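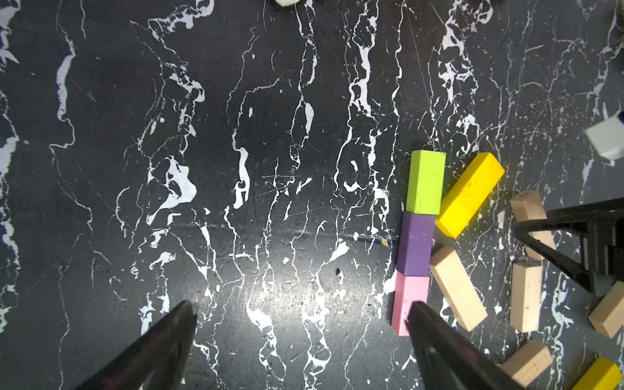

Hastent moves block sorting to two-arm cells at Arcombe plant

Hastent has put two-arm robot cells on the block sorting line at its Arcombe plant, where colored and plain wooden blocks are separated before packing. Each cell has a pair of black grippers working over one tabletop. Painted pieces, among them green, purple, pink and yellow, arrive mixed with unpainted ones, and many lie touching, at odd angles.

Touching blocks are the slow part. A gripper needs clearance on both sides of a piece before it can close, so the arms often have to push a row apart first. Clem Nepia, the line engineer, said the cells now complete 96 picks an hour on mixed trays, against a target of 181. Hand sorters on the same trays are faster and will stay on the line through March.

The work of the sorting crew has changed more than its size. Four of the sorters have retrained as cell operators under Sorcha Gourlay. They load trays, clear stalled picks and guide the arms by hand through grasps the software fails on. The plant has recorded 1,529 of these guided grasps, which are used to update the control software supplied by Walczak.

Operators work 80 minutes at a cell and then rotate to inspection. The rotation was added at the request of Ngaio Prendergast, who represents the day shift. She said watching a slow arm is more tiring than sorting, and that the crew wants the operator pay grade settled before more cells are installed. Hastent said talks on the grade are open.

A second pair of cells is planned for the Lolotstead site. Block inspection and final packing remain manual at both plants.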